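Bunham Local Plan: Nurkholm Lane allocation (504 dwellings)
Bunham Residents Board > Planning and Land Use
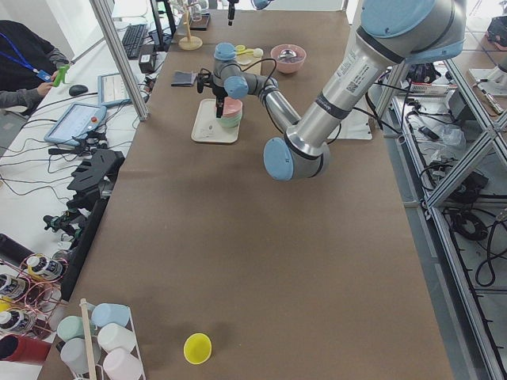

Nested bowls on a white tray, two robot arms over the table.

culvert_left
Opening post, 8th September

The revised allocations schedule is on the town website. Site 14, Nurkholm Lane, has gone from 200 dwellings to 504. The site boundary has not changed. Net density therefore goes up by a factor of two and a half, unless the open space requirement has been cut, and I can't find a revised figure for open space anywhere in the document.

Three items I would like checked by somebody who reads these more often than I do:

1. Whether the transport assessment was rerun for 504 or still uses the 200 trip rates.
2. Whether the drainage strategy still drains to the Butkienė ditch.
3. Whether the comment period restarts when an allocation changes by this much.

tallgrass_rd
1. Not rerun. Appendix F, table 6 still has 200 in the header row. The junction at Nurkholm Lane and the county road was already over capacity at the evening peak in that version.

2. Yes, same outfall.

3. Don't know.

plat_book
On 3, it restarts if the change is classed as a main modification. Staff have classed it as minor. The reasoning in the cover report is that the plan-wide total of 1,948 is unchanged, so the homes have been moved between sites and none added. The Drorkix yard site dropped by the same amount that Nurkholm went up.

culvert_left
So the test is being applied to the total and ignores the individual site. That can't be the intended reading. You could put all 1,948 on one field and call it minor.

plat_book
I didn't say I agreed with it. I said that is what page 11 of the cover report says.

m_harrow
I'll take the other side. The Drorkix yard has contaminated fill under half of it and was never going to deliver its number. Everybody who followed the last plan knows this. Nurkholm Lane is flat, has water and sewer at the frontage, and is a twelve-minute walk from the station. If the homes have to go somewhere, that is the better site. I would sooner see one site done at a sensible density than six fields nibbled at the edges.

tallgrass_rd
The walk is twelve minutes from the south gate. From the north end of the site it is closer to twenty-five, and there is no sidewalk past the bridge.

m_harrow
Then ask for a sidewalk. That is a condition on the permit and doesn't tell you whether the site is suitable.

tallgrass_rd
The bridge is too narrow for one. It came up in March when the bus stop was discussed. Widening it isn't in the infrastructure schedule and has no funding line.

ewe_and_lamb
I live on the lane. The ditch came over the road twice last winter at the low spot by the pumping station. The drainage report models a clear channel. It has not been a clear channel in the time I have lived here.

culvert_left
Do you have dates and photos? Comments with dates attached get logged separately as evidence. Comments without them get summarized under "flooding concerns."

ewe_and_lamb
Dates, yes. Photos of the second one only. I will dig them out.

plat_book
Benedetta Mancuso in the planning office confirmed by email that written comments on the classification itself will be accepted, separate from comments on the site. Put "classification" in the subject line. She also said the speaker list for the hearing is capped and is filled in order of receipt.

m_harrow
Worth adding that a letter objecting to everything gets one line in the summary table. If you think 504 is too many, say what number the junction can take and show the working.

tallgrass_rd
Using their own trip rates and the existing signal timing, I get the junction failing at 100 units over the present load. Spreadsheet to follow once I have checked the right-turn movements.

m_harrow
I'd like to see that. I suspect the timing can be changed.

tallgrass_rd
It can, at the expense of the county road arm. I'll run both.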